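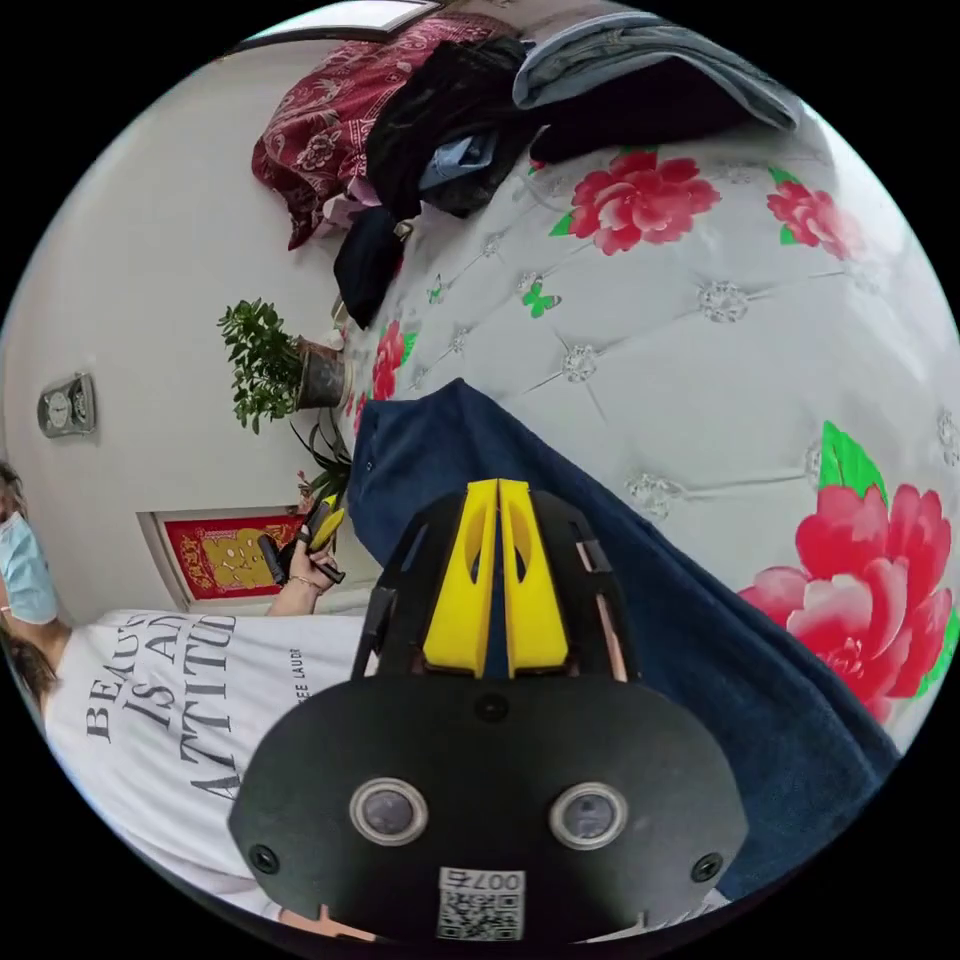 The Guditz Hand Gripper, After a Bedroom's Worth of Laundry

6 min read
Filed under: Grippers & Hand Tools / Data Capture / Long Looks

If you've ever tried to teach a robot arm to deal with clothes, you know the arm is the slow part. You book time on it, you drive it around with a controller, and at the end of the afternoon you have a small pile of clumsy demonstrations and a sore neck. The Guditz goes at it from the other end. You hold the gripper yourself, you tidy the room the way you normally would, and the tool records what it sees as you go. I've been using ours on laundry and I like it a lot!

What you hold is a black body with a wide rounded back plate and a pair of bright yellow fingers out front. The fingers taper and have slots cut through them, and they close up nice and tight. Two round lenses sit side by side in the plate, and there's a printed code label between them so you can tell your units apart (do write down which one did which session, I didn't at first and paid for it later).

We worked in a bedroom, on the bed, with the clothes heaped up where clothes get heaped up. A flowered bedspread is a wonderful test, by the way. Big red and pink peonies, green leaves, all of it in view the whole time, and on top of that a lot of black and navy garments that like to blend into one another. A plain gray bench would have been easier and would have taught us much less. There were two of us with a gripper each by the end, and we kept out of each other's way better than I expected.

How it handles

Light enough that I stopped thinking about it, which took me one session. The squeeze is smooth and has a bit of give near the end, so you can pinch a single layer of a T-shirt or take a good fat bite of a towel. Small soft things are lovely. Socks, a collar, the corner of a pillowcase: straight in, close, lift.

Thick stuff takes more care. With denim I go for the waistband, where there's some structure to hold on to, and keep my wrist low as I bring it up. If you grab a leg in the middle the whole thing swings and you get a recording of you chasing a pair of pants.

The fisheye view is wide, really wide, and you'll get the floor, the window and your plants in there along with the work. Plan on it. Bright windows are worth a thought too. I got in the habit of standing with the light off to one side.

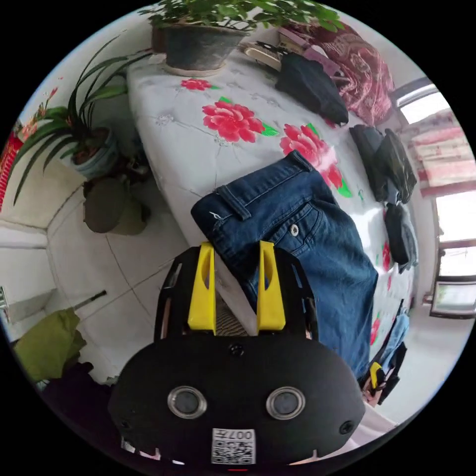

Hằng Đào wrote back after trying one for a week that she'd want a second set of fingers with a softer pad for knits, and that her hand is small enough that the last bit of the squeeze got tiring after 37 folds. Fair points, both. I'd take the softer pads tomorrow. On the grip I'd say try it with the strap one notch looser, which helped me.

In the box

Gripper, one pair of yellow fingers fitted
Wrist strap
Charging cable
2 spare finger screws and a driver

Worth knowing

Fingers swap in a couple of minutes. Wipe the lenses before every session, lint gets everywhere. Spare fingers should be in by September, and Tín Cao at the Vesthorpe desk is keeping the list for anyone who wants a pair.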